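**Moving a players' meeting dinner off the field: how do you split the entry fee when a team drops out late?**

Posted 2024-04-29 in Amateur Sports / Running Events

I help run a one-day company softball tournament in Rirnham. Local businesses enter a team, we play short games on two fields from morning until late afternoon, and there's a cookout at the end. The entry fee covers field rental, umpires, balls, insurance and food for the players.

We had 15 teams signed up and paid. Last week the team from Kelley told us they can't field enough players and want their whole entry fee back. The rules we sent out in December say "fees are due at registration" and nothing else. There's no line about refunds either way. I should have caught that, but the rules were copied from the year before, and no team had ever pulled out.

Our total budget is 3,000 dollars and most of it is already committed. The field rental is paid and the city won't return any of it. The umpires are booked by the day, so one less team doesn't change what we owe them. The food order can still be changed.

So I have two things to sort out. First, do we owe them the full fee, part of it, or nothing? They are a decent group and have played every year, and I'd like them back. Second, the schedule. I had five pools of three, with the pool winners and the next three best records going to a quarterfinal round. With 14 teams one pool has only two teams in it. Do I redo the whole draw or leave it alone and let those two play each other twice?

Teams already have the schedule, and a few have told their people what time to show up, so I don't want to change more than I have to.

— rightfield_only

---

**Kevser Tekin**

I ran a corporate volleyball day for several years and had this happen more than once. I'll take the money first.

If your rules don't mention refunds, you can't really point to them and say no. You can show what the money has been spent on. Make a short list of costs in two columns: the ones that stay the same if a team leaves, and the ones that go down. For you that sounds like field, umpires and insurance in the first column, and food in the second. Balls could go in either, depending on whether you've bought them.

Divide the second column by the number of teams. That's the part you can give back without the other teams paying for it. Send the list to the Kelley captain along with the offer. In my experience people accept a partial refund when they can see the numbers, and they argue when they get one sentence saying it isn't possible.

Before you offer anything, check whether someone wants the spot. We had a team from Gultar on a waiting list one year and they took over the place with nine days to go. The new team paid us, we gave the first team everything back, and the schedule didn't change at all. Even if you have no waiting list, send one email to the companies that played before and didn't sign up this time. You could also ask your larger teams if they have enough people to split in two. Departments usually like playing each other.

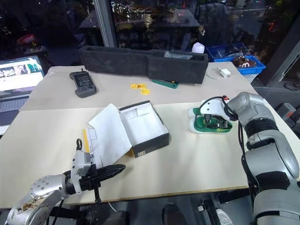 If you do get a replacement, put them in the empty slot exactly as it is. Don't reseed. The other teams have planned around those times, and you will get a lot more complaints about a moved game than about a slightly uneven pool.

If you don't get one, I would not have the two teams play each other twice. It seems fair but it causes trouble with your three extra quarterfinal places. Say one of them wins both games. They come out 2–0 after beating a single opponent, and the other is 0–2 after losing to a single opponent. Compare that with a pool where everybody beat somebody. You'll have captains standing at the scorer's table with questions.

What we did was pair the short pool with a neighboring one and play across. So if pool D has two teams and pool E has three, you have a group of five. Each team needs two games, which is five games in total. Your old schedule had six games for those two pools, so it fits with one slot left open. Take the top two from the combined group in place of the two pool winners. The remaining three places still go to the best records overall, and every team in the tournament has played two games.

The draw for the five is simple. Write the teams in a circle and have each one play the team on either side. Keep as many of the existing games as you can when you set up the circle. You will probably find that only two or three games need a new opponent, and the times can stay put.

For next year, add something like this to the rules:

> Teams withdrawing more than 30 days before the event receive a full refund. Teams withdrawing after that receive a refund only if the place is filled by another team.

It's short and easy to follow. Put it on the registration form too, as captains read the form and not always the rules.

---

**benchcoach703**

No refund. They signed up, they pay. Our league has done it this way forever and teams still come back. If you give one team money back you'll have to do it for all of them.

---

**Kurtulus_FC_sec**

I do fixtures for the Kurtuluş works soccer league, so a different sport but the same problem.

Agree with Kevser on the group of five. One thing to add: look at the gaps between games when you move opponents. We once left a team with two games back to back on opposite ends of the grounds and they were not happy. Leave at least one slot between.

Another option on the fee is to carry the part you can't refund over to next year as a credit. It costs you nothing this season, and it gives them a reason to enter again. Only do that if you're sure the tournament is going ahead next year and the same people will be handling the account. Get it in writing either way, an email is fine.

Also tell the caterer now. Ours wants final numbers ten days out and charges for the original count after that.

---

**rightfield_only** (original poster)

Thanks. I've emailed four companies that played before and one has asked for the entry form, so we may fill the place. If they don't confirm by the end of the week I'll go with the group of five. I drew it up last night and three games change opponents, with no changes to start times.

On the money, I sent Kelley the cost list and offered the food share plus a credit for the rest. Their captain is checking with his office. I've added the refund wording to the form for next year.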